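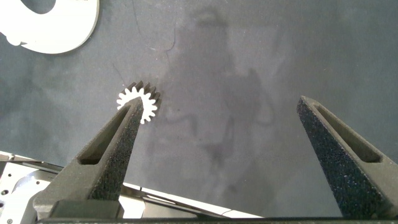
*A small white gear on the work surface at Starico's open day, Gisora, 21/10/2023*

I had been meaning to visit the Starico workshop in Gisora ever since they moved into the old Dimitriou building in 2017, and every year something got in the way (one year it was my knee, another year it was a wedding, and once I simply drove to the wrong end of town and gave up and had lunch). This fall I finally made it, and I'm so glad I did.

For anyone who doesn't know them, Starico makes small moving parts for toys, music boxes, window displays and school kits. Most people around here know the Hilby, their wind-up carousel, even if they don't know who makes it. My sister has one on her kitchen windowsill and it still goes around nicely.

The doors opened at ten and there was already a line down the steps. Admission was $3, which included a cup of coffee and a sticker, and children got in free. Parking is behind the bakery. Do not park in front of the bakery, where they are quite firm about it.

## The front room

You start in what used to be the Dimitriou family's carpet showroom, and if you grew up in Gisora you will remember the big front windows and the smell of wool. The wool is long gone, but the windows are still there and the light is wonderful. Along one wall they had set out old catalogs and a few early carousels, including one with a hand-painted canopy that I would have taken home under my coat if I were a different sort of person.

There was also a drawer cabinet that I could have spent the whole morning with. It has 100 little drawers, each with a paper label in brown ink, and visitors were allowed to open any of them. I opened a good many. Springs, pins, washers, tiny brass feet, and one drawer full of nothing but rubber bands. I love a drawer cabinet! My grandfather had one in his garage, much smaller, and half the labels were wrong.

## The benches

The back room is where the work gets done, and it was my favorite part of the day. The first thing I stopped at was a gear. I know that sounds like very little to drive all that way for, but it was such a neat small thing, white, with a full ring of pointed teeth, lying on a dark gray surface. The teeth on one side had their shadow right next to them, so that you seemed to be seeing two rows, one white and one dark. I must have stood there for five minutes. A little boy beside me wanted to know if it was a flower.

We were told that a gear like this is called a spur gear, with the teeth running straight across the edge, and that it's the plainest kind there is and the kind they use the most. The finished carousels have several inside, all tucked up under the platform where you never see them. I asked whether anyone ever complains that the prettiest part is hidden, and was told that people mostly complain about the tune.

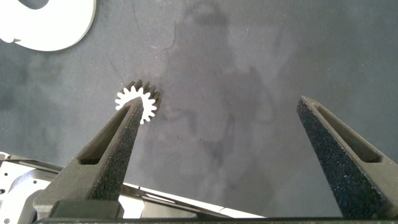
*Gear and curved white piece on the gray mat, back room*

I took a liking to the mat, too. It's dark gray and matte and it has plainly had some use, with cloudy lighter patches and one thin curved scratch running across it near the top. My own cutting mat at home is in a much worse state, so I felt a certain kinship. A white part shows up beautifully against a gray like that, and I've been thinking of getting one the same color for my beadwork, where I lose things constantly.

The larger white piece off in the corner had me guessing. It has a big rounded outline with a curve on the inside as well, and a small bump sticking out at one side. The woman in line behind me thought it might be a letter from a sign, and her husband said part of a ring. I was leaning toward some sort of puzzle piece. We had a very pleasant argument about it and then the tour moved along to the packing tables, so the three of us never did settle it. If I go back I'm going to ask before I do anything else.

## Packing and the shop

The packing tables were busy. Starico ships 2000 school kits every spring, and the fall is when the boxes get folded, so we were all invited to fold one and keep it. Mine came out slightly crooked and is now holding paper clips on my desk.

The shop is small, and by noon it was so crowded that I had to go in sideways. They had Hilby carousels in the usual red and a new dark green, spare keys, and bags of mixed parts sold by weight from a wooden bin. I bought a bag of parts for my nephew and, after some thought, a second bag for me. I would have liked a chair somewhere, as it's a long time on your feet, and the coffee ran out before eleven, but there was plenty of cider and the ginger cookies were excellent.

They're planning another open morning in November, with a repair table where you can bring in your own carousel or music box. My sister's doesn't need repairing, but she has already said she wants to bring it. Take the side entrance if you have trouble with steps, and get there early for the coffee.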